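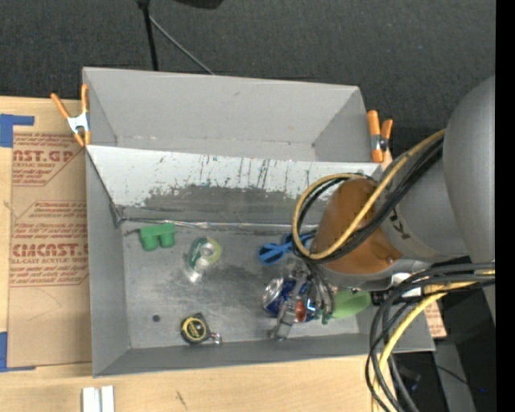
보호정지가 걸린 로봇 셀은 누가, 어떤 조건에서 다시 가동할 수 있습니까?

재가동은 해당 셀의 운전 책임자가 승인한 경우에만 가능합니다. 승인 전에 정지 원인을 점검표에 기재하고, 팔과 그리퍼의 현재 자세를 육안으로 확인하며, 첫 동작은 감속 모드로 실시하여야 합니다. 원인을 특정하지 못한 정지는 원인 미상으로 기록하고, 설비안전 담당의 확인을 받을 때까지 자동 운전을 금지합니다.

Mamdale 시험동 로봇 집기 셀 안전점검표
점검 구분: 이상 발생 후 특별점검
대상 설비: Brutine 셀(탁상형 작업통, 관절형 로봇팔, 전동 그리퍼)
점검 시기: 4월, 화요일 오전
작성: 설비안전 담당

1. 점검 사유

자동 집기 운전 중 3,255회차 동작에서 로봇팔이 작업통 칸막이 쪽으로 하강하다가 보호정지하였다. 제어반에는 손목축 과부하가 표시되었다. 운전자는 표시를 해제하고 자동 운전을 재개하였으며, 이어진 동작에서 같은 축이 다시 정지하였다. 두 번째 정지 후 비상정지 버튼을 눌러 구동 전원을 차단하였다. 인명 피해는 없었다.

설비 손상은 손목 부근 케이블 피복의 눌림과 그리퍼 손끝 고정나사의 풀림으로 확인되었다. 첫 번째 정지 후 원인 확인 없이 운전을 재개한 점은 셀 운전 지침 위반에 해당하며, 본 점검의 주된 검토 대상으로 한다.

2. 판정 기준

적합: 기준을 충족하며 조치가 필요하지 않음.
조건부: 운전은 가능하나 정해진 기한 내에 보완하여야 함.
부적합: 보완 완료 전까지 자동 운전을 금지함.

3. 점검 항목 및 의견

가. 비상정지 및 보호정지

가-1. 비상정지 버튼 작동 및 복귀
판정: 적합
의견: 운전석과 셀 측면의 버튼을 각각 시험하였다. 어느 쪽을 눌러도 구동 전원이 차단되었고, 버튼을 복귀시킨 것만으로는 팔이 움직이지 않았다.

가-2. 보호정지 후 재가동 절차
판정: 부적합
의견: 제어 화면에서 확인 단추를 한 번 누르면 중단된 동작이 원래 속도로 이어진다. 원인 입력란은 비워 둘 수 있게 설정되어 있다. 원인 입력을 필수로 변경하고, 첫 동작에 감속 모드를 강제로 적용할 것.

가-3. 정지 이력의 보존
판정: 조건부
의견: 두 차례의 정지가 모두 이력에 남아 있으나 첫 번째 정지에는 축 부하 값이 저장되지 않았다. 저장 주기와 버퍼 설정을 Mirzaei 제어 소프트웨어 담당 부서에 조회하였으며 회신을 기다리고 있다.

나. 케이블 및 배선

나-1. 손목 및 팔 외부 케이블의 여유 길이
판정: 부적합
의견: 팔을 가장 낮게 내린 상태에서 손목을 돌리면 케이블 고리가 하우징 옆으로 벌어진다. 칸막이에 가까운 위치에서는 이 고리가 칸막이 윗변에 걸릴 수 있다. 감속 모드에서 재현 시험을 4회 실시하였고 그중 2회에서 접촉이 발생하였다. 케이블 고정 위치를 손목 쪽으로 옮기고 고리의 폭을 줄일 것.

나-2. 피복 상태
판정: 조건부
의견: 눌린 부분에서 심선 노출은 없었다. 절연저항은 기준 이내로 측정되었다. 해당 케이블은 다음 정기점검 전에 교체하고, 교체 전까지는 매일 운전 시작 시 눌림 부위를 확인한다.

나-3. 전원선과 신호선의 구분
판정: 적합
의견: 도면과 실제 배선의 경로가 일치한다. 다만 도면의 개정 번호가 현장 비치본에 반영되어 있지 않으므로 교체하여 비치한다.

다. 그리퍼

다-1. 손끝 고정 상태
판정: 부적합
의견: 손끝 고정나사 한 곳이 손으로 돌아갈 정도로 풀려 있었다. 정지 당시의 접촉으로 풀린 것인지, 그 전부터 풀려 있었는지는 판단할 수 없다. 직전 일일점검표의 해당란에는 확인 표시만 있고 조임값의 기재가 없다. 재조립 후 조임값을 기록할 것.

다-2. 파지력 설정
판정: 적합
의견: 시험 블록으로 측정한 값이 설정값의 허용 범위에 들었다. 음료 캔과 같이 벽이 얇은 물체를 대상으로 할 때는 저파지력 설정을 적용하고 있으며, 설정 전환 기록도 누락 없이 남아 있다.

다-3. 전원 차단 시 물체 유지
판정: 조건부
의견: 구동 전원이 차단되어도 그리퍼는 물체를 놓지 않는다. 이는 설계된 동작이나, 운전자용 안내문에는 해당 내용이 없다. 물체를 손으로 빼내려다 손가락이 끼일 우려가 있으므로 수동 해제 순서를 안내문에 추가한다.

라. 작업통 및 작업대

라-1. 작업통 고정
판정: 적합
의견: 작업통을 좌우와 앞뒤로 밀어 보았으며 위치 변화가 없었다. 스프링 클램프는 물림면에 이물이 없는 상태로 체결하고, 운전 중에는 분리하지 않는다.

라-2. 칸막이 높이와 충돌 회피 영역
판정: 부적합
의견: 제어 프로그램에 등록된 칸막이 윗변 높이가 실측값보다 16mm 낮다. 작업통을 교체할 때 등록값을 갱신하지 않은 것으로 보인다. 팔 본체는 이 차이에도 칸막이에 닿지 않으나, 바깥으로 벌어진 케이블까지 고려하면 여유가 없다. 실측값을 등록하고, 케이블 고리를 포함한 외형으로 회피 영역을 다시 계산할 것.

라-3. 통 내부 모서리 및 바닥면
판정: 조건부
의견: 금속면의 반사가 인식에 미치는 영향은 본 점검의 범위가 아니므로 인식 담당 부서로 이관한다. 테이프로 마감한 부위는 들뜸 여부를 주 단위로 확인하고, 들뜬 경우 운전을 멈추고 다시 붙인다.

라-4. 시험 물체의 관리
판정: 조건부
의견: 가위류와 줄자처럼 날 또는 금속 돌출부가 있을 수 있는 물체는 투입 전에 상태를 확인하여야 한다. 현행 투입 목록에는 품명만 있고 상태 확인란이 없다. 목록 양식을 개정한다.

마. 출입 및 인원

마-1. 자동 운전 중 접근 제한
판정: 적합
의견: 바닥 표시와 출입 안내가 유지되고 있다. 정지 당시 운전자는 운전석에 있었으며 동작 범위 안에 들어간 사람은 없었던 것으로 운전자 진술과 출입 기록이 일치한다.

마-2. 교육 이수
판정: 조건부
의견: 운전자는 기본 교육을 이수하였으나, 교육 자료에 보호정지와 비상정지의 차이가 한 줄로만 기술되어 있다. 반복 정지 시의 대응을 실습 항목으로 편성한다.

4. 종합 의견

직접 원인은 손목 케이블 고리가 칸막이 윗변에 걸린 것으로 추정한다. 등록 높이의 오차와 케이블 고정 위치가 함께 작용하였으며, 어느 하나만으로 정지가 발생하는지는 추가 시험이 필요하다. Pullitz 셀도 동일한 방식으로 케이블을 고정하고 있으므로 나-1 및 라-2 항목을 우선 점검 대상으로 지정한다.

부적합 항목이 모두 보완될 때까지 Brutine 셀의 자동 운전을 금지한다. 보완 확인을 위한 감속 운전은 설비안전 담당이 입회한 경우에 한하여 허용한다.

5. 조치 담당

가-2, 가-3: 제어 담당
나-1, 나-2, 다-1: 기계 정비 담당
라-2: 제어 담당 및 기계 정비 담당 공동
나-3, 다-3, 라-4, 마-2: 셀 운전 책임자
라-3: 인식 담당(반사 영향), 셀 운전 책임자(테이프 마감 부위)

조치를 완료한 부서는 작업 전후의 측정값을 첨부하여 설비안전 담당에게 제출한다. 측정값이 없는 완료 보고는 접수하지 않는다.

비고: 첫 번째 정지의 부하 값에 관한 회신이 접수되면 가-3 항목의 판정을 다시 검토한다.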